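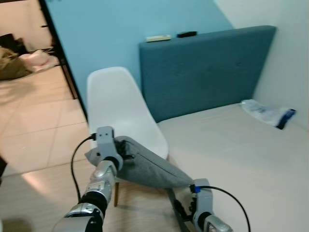 Wing-sze Lau

Report to the Niltau Fund on the first six months of the Jultis Street tenant repair line
1st November

Grant period and purpose

The grant pays for a phone and text line for renters in the Jultis Street area who can't get repairs done. It covers one full-time coordinator (me), one part-time caseworker, the phone contract and a small printing budget. Your award letter asked for a report at the halfway point covering activity, spending and any changes to the plan.

Calls and cases

The line opened in May. By the end of October we had logged 420 contacts. A contact is any call or text that needed an answer, so a tenant who rang three times in one week is down three times. From those contacts we opened 125 cases. The rest were questions we could answer on the spot, mostly on notice periods, deposits and who is meant to pay for pest control.

Of the 125 cases, 33 were still open when I closed the spreadsheet for this report. Most of the open ones involve heating. Tenants start using their radiators in October and find out then that they don't work, so I expect that number to go up before it comes down.

The most common complaint over the summer was leaks, either from a roof or from the apartment upstairs. Second was broken locks on shared front doors. We had expected mold to come first, based on the door-knocking we did before applying, and it has been lower than that. It may be the season. I will compare again in January.

How a case is handled

We changed this in July. At first the caseworker wrote to the landlord the same day a case was opened. Several tenants told us they had never reported the problem in writing themselves, and landlords used that to push the date back. Now we help the tenant send their own dated letter first, keep a copy, and step in if there is no reply after ten working days. It is slower at the front end, but we have had fewer arguments over dates.

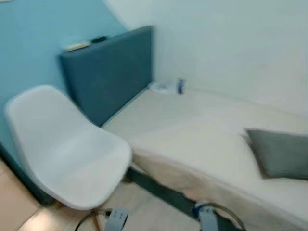 The letter templates are in English, Spanish and Chinese. The Chinese version was redone in August after a caller pointed out that our wording for "shut-off valve" was wrong. I would like to add Portuguese if the printing budget allows.

Landlords

Yang Property Management looks after more of the buildings in our area than any other company, and a good share of our cases go to them. We met with their office twice. They agreed to give us one named contact for urgent repairs, and that has worked well for locks and lights. It has not helped with leaks, which need the building owner to approve the cost. I have asked for a third meeting on that subject and have no date yet.

Small landlords are harder to reach but usually quicker once we get hold of them. Two asked if they could have a copy of our repair checklist for their own use, and we gave it to them.

Staffing

The part-time caseworker post was empty for 6 weeks between June and July. I covered the line alone during that time, and voicemail was returned the next day instead of the same day. The post is now filled.

Records

We moved from a shared spreadsheet to Skimeo in September. Moving the old cases over took longer than planned and I had to re-enter the summer notes by hand. Reporting by building is much easier now. The spreadsheet is still kept as a backup until the end of the grant year.

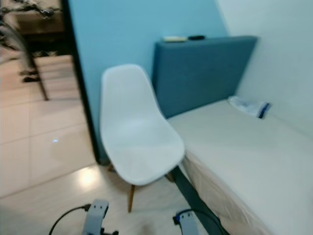 One thing Skimeo does not do well is texts. They have to be pasted in one at a time, and when the line is busy this gets left until Friday. I have raised it with their support desk.

Spending

Salaries are under budget because of the empty post. The phone contract is on budget. Printing is over, due to the second run of the Chinese letters and a reprint of the door cards after the office number changed. I would like to move part of the salary underspend to printing and will send the request form separately.

Plans for the second half

Evening hours on the line, one night a week, starting in January. Most missed calls come in after we close.

A heating guide for tenants, one sheet, both sides. The draft is done and is being checked by the legal clinic.

A follow-up call to every tenant whose case was closed over the summer, to ask if the repair has held. The caseworker will make these calls between now and the end of the year, and the results will go in the final report.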